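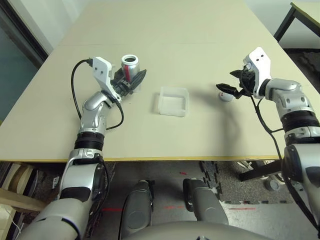
A metal can and a plastic tray, two kinds of packaging found in most kitchens.

What Umarville Throws Away

By Lies Declercq
April 16, 2020

The truck reaches Sorna Street before six in the morning. Gordon Sandhu has driven the recycling route in Umarville for 23 years, and he knows which houses rinse their cans and which do not. He can smell the difference from the cab.

The town has collected recycling at the curb since before he started. In those days there were three bins, one for paper, one for metal and one for glass. Plastic went in the trash. Then came the single blue cart, and everything went in together. People liked the cart. The amount collected went up in the first year and so did the amount that had to be thrown out again at the other end.

"They put in garden hoses," Sandhu said. "Diapers. A bowling ball once. They think if it goes in the blue cart, somebody will work it out."

The sorting is done at the Dimico plant, on the old rail yard east of town. Magnets pull out the steel. Aluminum is thrown clear by a second machine, and paper rides over the top of a set of turning discs. Metal is the easy part. It sells in good years and bad, and a can that goes into the furnace comes out as metal that can be used for another can. 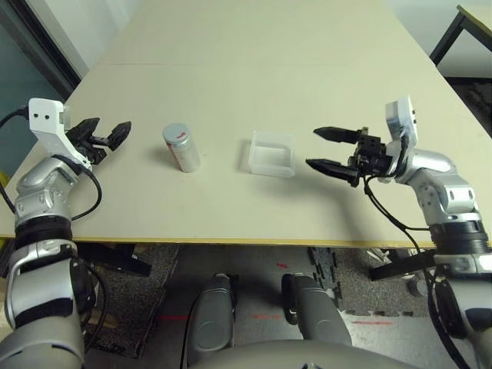 Plastic is harder. Bottles and jugs have buyers. Shallow trays, lids and takeout tubs often do not, even when they carry the same number on the bottom as something that does. The way a tray is formed can change how the plastic melts, and a buyer who wants bottles will turn down a bale with too many trays in it. Last September, Dimico had 400 bales of mixed plastic sitting in its yard under tarps, and 137 of them ended up in the landfill.

Radoslava Říha runs the office there. She keeps a list of what the plant will take taped to her door, and it has been changed so many times that the tape is thicker than the paper. "I get calls every day about yogurt cups," she said. "I tell people what is true this month."

The town pays for each load that is turned away. For years the charge was small enough that it sat in the budget under "other." It now has a line of its own.

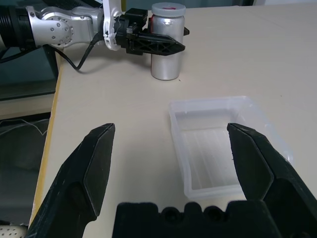 Back to separate bins

This spring the town is trying something older. On the north side, 300 households have been given a second cart for metal and glass, picked up every other week. Paper stays in the blue cart with bottles and jugs. Trays go in the trash, and a sticker on the lid says so.

Jasper Coppens, who lives on Sasaki Avenue, does not care for it. He has a narrow side yard and now has three carts in it. "I have to move one to get to the hose," he said. He has used the new cart anyway, mostly for jars.

His neighbor Jolán Jakab had been driving her glass to the next county and is happy to stop. She would still like somewhere to take the trays. She has a stack of them in the garage, washed, and uses a few each year for seedlings.

The trial runs until September. Sandhu's route is longer on the weeks when the second cart goes out, and he starts half an hour earlier.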